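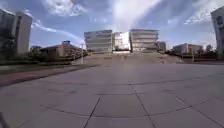

# Zuden Training Gloves

If you spend your evenings on the heavy bag, you'll love these! The Zuden is our everyday striking glove, made for boxing and kickboxing practice, and it's the pair we reach for ourselves when the rounds start adding up.

The padding is a single molded piece, a little thicker over the knuckles, and the palm has a mesh panel so your hands can breathe. The cuff is longer than on our Muli glove - you really feel the extra wrist support on hooks.

- Closure: wide hook-and-loop strap
- Straps per glove: 2
- Sizes: 12, 14 and 16 oz
- Colors: black, navy, red
- Hand wraps: sold separately

New pairs feel stiff for the first week or so. Keep going, they loosen up nicely! Wipe them down after training and leave them open to dry, away from the heater. 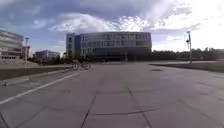 Pendo Mussa writes that the 14 oz pair took nearly 43 sessions before the thumb felt fully broken in, and that the wrist strap still grips like new.

The Evach shin guards come in the same three colors, if you like your gear to match.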